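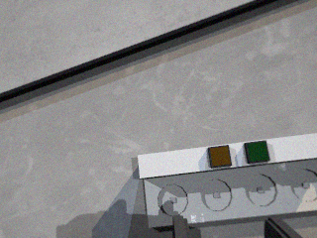 One reader wrote to us in April that her cat sleeps all day, eats in two minutes and then cries at the door until midnight, and she asked if a cat can be bored in a warm apartment with full bowls. We think yes, it can. An indoor cat has no need to look for food, and looking for food is a big part of what a cat does when it is awake.

You do not need to buy much. Most of the things below we made from paper, cardboard and old towels, and our own two cats in Crenshaw have tested all of them.

Egg carton feeder
Take a carton for 12 eggs, without any plastic. Cut off the lid, put some dry food in the cups and cover half of the cups with balls of paper. When the cat understands the game, cover all of them. Throw the carton away when it gets greasy. Please take the food for this game from the daily portion – it should not be extra.

Towel roll
Lay an old towel flat, spread a few treats over it and roll it up, not tightly. For a young cat you can fold the towel in the middle first. Cut off any loose threads before you begin.

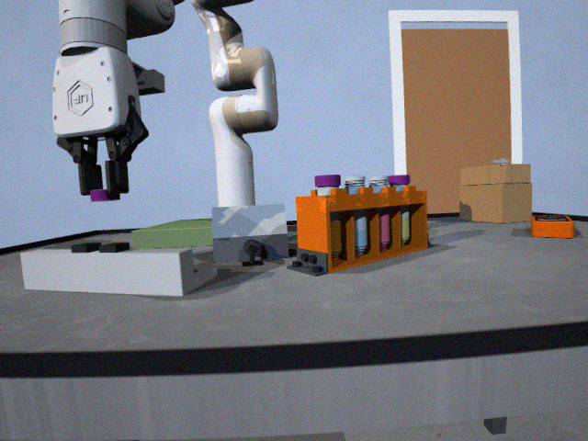 Part 2: Places and habits
268 words

A place by the window
Cats like to watch the street from high up. A shelf of 145 centimeters above the floor was good for our younger cat, but the older one could not jump there, so we put a chair and a low cabinet in front of it like stairs. Fix the shelf to the wall with proper screws. If it moves even a little, the cat will not trust it again for a long time. A piece of carpet on top helps the paws to hold.

Hiding the dinner
Divide the dry food into small portions and put them in different rooms. Begin with places which are easy to find, and later use a step, a box or the back of the sofa. Our cats need around seven minutes to find everything, and after it they wash themselves and sleep. Wet food is better left in the bowl.

Changing the toys
Do not leave all the toys on the floor. Keep half of them in a closed jar with a spoon of dried catnip and change them every week. We use a big Grelico jar with a wide mouth, but any jar with a good lid will do. String and ribbon should always go back in the drawer after the play – a cat which swallows string must see a vet quickly.

Play before the meal
For the crying at night, this has helped us the most. Play with a feather stick late in the evening, slowly at the end, and then give the last meal. In the first nights the cat may still cry. Try not to stand up and feed it, or it will learn that crying brings food.

When a cat suddenly stops playing, or hides, or eats less, please do not look for a new toy. It may have pain, and older cats show pain very little. Call the vet first.

Updated 26 Oct 2018
Filed under: Pets at home, Paper and cardboard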